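Thread: planning a trip for the Thân lantern festival, for anyone who asked. I've been twice and I'm going again in September.
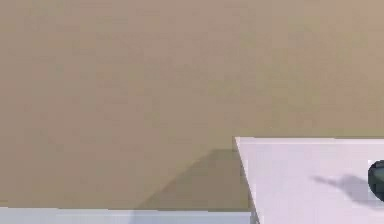 **1.** The festival runs for 3 nights. The opening night has the boats, the second is mostly food and music, and the last one has the fireworks over the harbour. If you can only do one, do the boats.

**2.** Rooms in the old town go first. Bookings opened on 1st March and the two places I'd used before were full by lunchtime. I'm staying in Gadberg this year, one stop up the line.

**3.** Gadberg is 29 minutes by train. Trains run late on festival nights but the last one is packed, so get the one before it if you've got kids or bags.

**4.** Don't drive. The harbour road shuts at four in the afternoon and the park and ride fills up before that. I sat in a queue for two hours on my first visit and missed the start.

**5.** Best free spot for the boats: the steps below the customs house. You need to be there by half five. Bring something to sit on, the stone is cold even in September.

**6.** There is a paid stand by the pier with 2,212 seats. They're numbered, so you can turn up late. The view is good from the upper rows. Lower down you're looking at the backs of the stewards.

**7.** Food. The stalls on Plellex Street are cheaper than the ones on the front and the queues move faster. Grilled squid, rice cakes, a sort of ginger doughnut. Most take cards now, a few don't.

**8.** Someone asked about the walking tour. I did the one led by Nivaldo Batista, which covers the lantern workshops and ends at the boatyard. Two hours, small group, lots of standing. Book ahead.

**9.** Zarkuvby has its own smaller festival the weekend after. No fireworks, just a lantern walk round the lake. I haven't been yet. If you have, let me know whether it's worth staying on for.

**10.** Left luggage at the station closes at eight. I found that out at ten past. The hotel opposite will hold a bag for a small charge if you ask at the desk.

**11.** I'll add train times when the September timetable is out.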